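BUDBRIDGE, Ont. — Friends confirmed that local player Loïc Guérin has again declined to use any of the healing potions he is carrying in the role-playing game Grilwood, bringing his unused total to 3288.

Guérin, who is 80 hours into the game, has been defeated by the same swamp troll 40 times with a full inventory. Each potion restores 800 hit points. His character has 790.

“I might need them later,” Guérin said, while his character lay face down in a marsh. “There could be a harder troll.”

According to the game's manual, potions have no resale value, cannot be transferred between players and are deleted when the final chapter begins. Guérin said he had read the relevant page and considered it one interpretation.

His party members have reported slower travel times since April, when the combined weight of the potions passed the limit for running. The group now walks everywhere. A crossing of the eastern map, normally completed in one sitting, is in its third week. 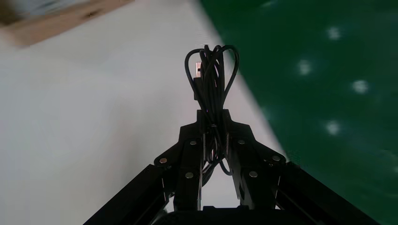 A coiled black cable with a USB-A connector.

“I asked him for one potion,” said Colette Pons, who plays the group's archer. “I was on fire at the time. He told me to look for a river.”

Guérin applies the same method to other supplies. He holds every scroll issued to him since the tutorial, including the one the tutorial instructs the player to read in order to finish the tutorial. A non-player character still follows him, repeating the instruction at regular intervals.

Faustine Tessier, a designer at the game's studio, Hokus, said the software does not set an upper limit on potions. The counter was tested to four digits, and the behaviour of a fifth has not been documented.

“We assumed people would drink them,” Tessier said.

At press time, Guérin had finally opened his inventory during a fight, scrolled to the bottom of the list and eaten a raw turnip worth two hit points.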